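Let the students keep their messy kitchen

Our robotics club in Flenstead has 14 students and one rule which I defend in every meeting: the practice scenes must be untidy. Some parents and two of my fellow teachers think this is a mistake. They would like a clean table, one cube and one box, and a robot that succeeds on the open evening in January. I understand this wish, but I do not share it.

A cube teaches the student that the world is made of cubes. In our first year we worked like this, and the results looked very good on paper. The group called Jellance had a program which lifted the cube almost every time. Then they changed the cube for a lemon and the program was of no use. The students were angry with the lemon. I think they should have been angry with me, who gave them the cube for a whole term.

Now we work mostly in simulation, and every group must build its own kitchen before it writes any control program. The group Itaditz put a tomato near the edge of the counter, and next to it a cloth pouch with long cords lying over the tiles. A small clear glass object stands just behind the pouch. For a person this is nothing special. For a program it is a difficult neighbourhood: something round, something soft and something you can see through, all within a short reach.

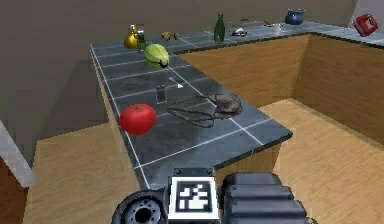

What the parents say

The strongest argument against me is the one of motivation. A beginner who fails for six weeks may leave the club, and it is true that we lost two students last winter. I take this seriously. For this reason I now let each group begin with one object of their choice and add the others when they feel ready. But they choose the object from their own kitchen, and I do not remove the rest of the things from the counter.

The second argument is about money. We received 2,000 pounds from the Halvorsen fund, and people want to see something for it. A film of a robot which drops a tomato is not a nice thank-you letter. Still, I believe a fund for education pays for learning, and a student who can explain why the fingers closed too early has learned more than one who repeats a success he does not understand.

I also hear that simulation is only a game. It has its weak sides, of course. Cloth is difficult to imitate, and I would never promise that a program will behave the same on a real arm. But a group can make 75 attempts in one afternoon, and no glass has to be swept from the floor.

My request to the school is a modest one. Please judge the groups by their notebooks and by their questions, and give them 20 minutes each on the open evening to show also the attempts that failed.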